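# Dodorby Track Relays: Runner and Spectator FAQ

Questions we get most often by email and at the check-in tent. If yours isn't covered, write to the meet office using the contact form and put your race name in the subject line.

## Entering

**Who can enter?**

Anyone aged 16 or over on race day. You don't need to belong to a club, and you don't need a qualifying time. Runners under 18 need a form signed by a parent or guardian, which can be downloaded from your entry confirmation or filled out at check-in.

**What are the events?**

There are three relays. The 4x400 and the 4x800 are run as straight team races. The distance medley is run in the usual order: 1200 meters, 400 meters, 800 meters, 1600 meters. All three have women's, men's and mixed divisions. Mixed teams have two women and two men, and they can run in any order they like.

**Can I enter by myself and be put on a team?**

Yes. Choose "unattached, needs team" on the entry form and give us an honest recent time for one lap, two laps or the mile. Mimoza Omerović puts the pickup teams together and emails everyone their lineup by noon on the Thursday before the meet. She tries to match people of similar speed, but she can't promise you a particular leg.

**How many teams do you take?**

The cap is 159 teams across all events. When we reach it, the form switches to a waiting list. Teams on the list are offered places in the order they signed up, and they have 24 hours to accept.

**Can one person run in two events?**

Yes, as long as you're on a different team entry for each. Check the schedule before you do this. The mixed 4x400 starts soon after the distance medley, and we don't hold races for runners who are still catching their breath from the last one.

**What does it cost?**

The fee is charged per team, and it's shown on the form before you pay. It covers all four runners and one alternate. Pickup runners pay a quarter of the team fee.

**Can I get a refund?**

Full refunds are available until entries close in March. After that we can move your entry to next year's meet but can't return the money. If we cancel the meet, every team gets its full fee back.

## Seeding and heats

**How are heats decided?**

By the team time you gave us when you entered. The slowest heats go first and the fastest go last in every division. We look at the times before we publish the heat sheet, and if one looks far off we'll write to the team captain and ask.

**We don't have a team time. What should we put?**

Add up four recent individual times over the right distances. If you haven't raced the distance lately, use a time trial. Please don't guess low to get into a faster heat. Teams that finish a long way behind their heat tend to have a miserable race, and the timing crew has to sort out lapped runners.

**Is there a cutoff time?**

No. Everyone is allowed to finish.

**Can we swap runners after entering?**

You can change names online until the heat sheet is published. After that, changes are made on paper at check-in, up to one hour before your event. You can change the running order at the same desk. Mixed teams must still have two women and two men after a swap.

## Race day

**When should we arrive?**

Check-in opens at 7 a.m. and stays open through the last event. At least one team member has to check in an hour before your race. All four of you need to be in the call area 20 minutes before the start.

**Where is the track?**

The meet is at the Wirnavden track, on the south side of town. Use the entrance next to the tennis courts. The gate by the school is kept locked on weekends.

**Where can we park?**

The main lot fills up early. There's more space in the Nilerport lot, a seven-minute walk away, and it's free all day. Don't park along the access road, even for a quick drop-off. It's the ambulance route.

**Do you provide batons?**

Yes, and you have to use ours. You'll get one in the call area and hand it back at the finish. Please don't throw it, and please don't take it home.

**What happens if we drop the baton?**

The runner who dropped it has to pick it up. You can leave your lane to get it as long as you don't shorten the distance or get in another team's way. If it falls during the exchange and the incoming runner was the last one to have hold of it, the incoming runner picks it up.

**Where are the exchange zones?**

They're marked on the track in paint, with cones at both ends. In the 4x400, the first leg is run entirely in lanes, and the second runner breaks at the green line after the first bend. In the 4x800 and the distance medley, we use a curved start line and there are no assigned lanes. An official will line up the outgoing runners in the order their teammates are running.

**Can I wear spikes?**

Yes, up to a quarter inch, pyramid type only. Longer pins and needle pins damage the surface, and you'll be asked to change them in the call area. Bring a spike wrench, as we only have a couple at the desk. Flats are fine in every event.

**Do teammates have to match?**

No. Wear what you want. The bib goes on the front, with all four corners pinned. The last runner also gets a hip number, which goes on the right side.

**Can we warm up on the track?**

Until 20 minutes before the first race, yes. After that, use the grass field behind the back straight. Lane 8 is not open for strides during races.

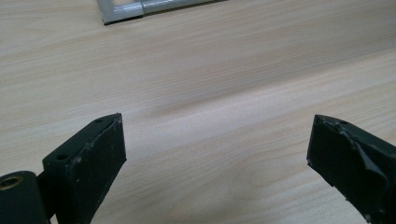 **Is there somewhere to leave bags?**

There's a tent for bags beside check-in. You'll get a tag with your team number on it, and you need the tag to collect your things. Leave valuables at home or with a friend.

**Are there restrooms and showers?**

Restrooms are under the stands and behind the finish. The showers are in the clubhouse and are open until an hour after the last race. Bring your own towel.

## Results and prizes

**How are races timed?**

With a finish camera. Only team times are official. We also publish splits for each leg, but these are taken by hand and may be off by a few tenths.

**Where do I find results?**

They're posted on the board outside the clubhouse after each heat and go on this website the same evening. If you think something is wrong, speak to the results desk within 30 minutes of your heat being posted. After that, results stand unless the mistake was ours.

**What are the prizes?**

The top three teams in each division get medals. The Baidoo Cup goes to the fastest mixed distance medley team, and the team keeps it for a year. Placings are decided on time across all heats, so a team in an early heat can still win.

## Spectators

**Do I need a ticket?**

No. Watching is free. The stands seat 1,000, and there's room to stand along the back straight.

**Can I go on the infield?**

Only runners who are about to race, officials and medical staff are allowed on the infield. Coaches can stand outside the fence at either bend.

**Are dogs allowed?**

On a leash, on the grass bank only. They can't come into the stands or near the call area.

**Is there food?**

The snack bar sells coffee, sandwiches and fruit from 8 a.m. It takes cards and cash. Drinking water is available at the taps by the clubhouse, so bring a bottle.

**What if the weather is bad?**

We run in rain. If there's lightning, everyone leaves the track and the stands, and we wait 30 minutes after the last strike before starting again. Any change to the schedule will be announced over the loudspeakers and posted at the top of the home page.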